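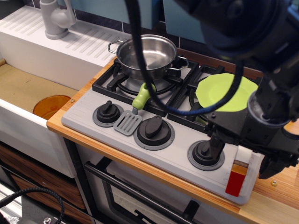
# Clinaddale Toy Library: Frequently Asked Questions

Last updated March 4, 2022

## Joining

**Who can join?**
Any adult who lives or works in Clinaddale or Rullach. You don't need to have children. Grandparents, babysitters and home daycares are welcome.

**What does it cost?**
Membership is $18 a year for a household. Home daycares pay $100 and can borrow twice as many items. Bring a photo ID and something with your address on it.

**Can I look around before I join?**
Yes. The toys on the floor can be played with during open hours. Items with a yellow tag are waiting to be cleaned, so please leave those on the cart.

## Borrowing

**How many toys can I take?**
Four at a time, plus one puzzle. A play set with all its parts counts as one toy.

**How long can I keep them?**
Three weeks. You can renew once by phone or at the desk if no other family has asked for the item.

**Do you have large items?**
More than 300 of our toys are small enough for a tote bag. Play kitchens, slides and train tables are on the large item list. You need to reserve these and pick them up at the side door on Prajapati Street. Measure your car first. Our staff can help carry, but we can't tie things to a roof.
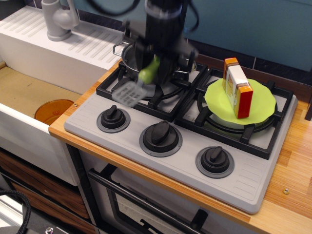
*Play stove with a metal pot and a green toy vegetable*

**Are parts listed anywhere?**
Each bag or bin has a card with the parts written on it. Check it before you leave the desk and again before you bring the toy back. If the card is wrong when you get it, tell us that day and we will fix the record.

**What if we lose a piece?**
Small parts are $1 each. We don't charge for a part that turns up within a month, so look under the couch before you pay.
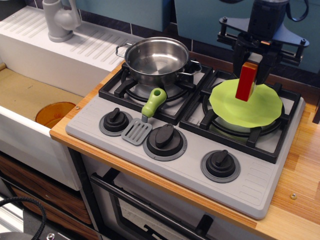

One member asked whether she could replace a lost piece with one from a yard sale. Yes, if it is close in size and in good shape. Bring it to the desk so we can check it against the card.

## Cleaning and safety

**How are toys cleaned?**
Hard plastic and metal are washed with dish soap and water, then air dried. Wooden toys are wiped down. Cloth items go through the washer on warm. Please wipe off food and sand before you return anything.

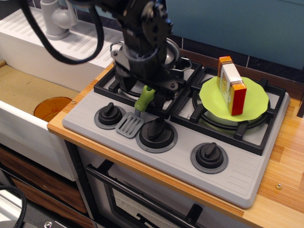
Don't put library toys in the dishwasher. The heat warps thin plastic and takes the paint off, and you may be charged for the item.

**Are toys sorted by age?**
Yes. Look for the colored sticker on the bin. Red is for age three and up, and blue is for under three.

**Do you take donations?**
We take clean toys with all their parts. We can't take stuffed animals, car seats or cribs. We are closed to donations in July while we take inventory.

**Where do I return toys after hours?**
Use the drop box at the Todel Building for puzzles and small bags only. Everything else has to come to the desk.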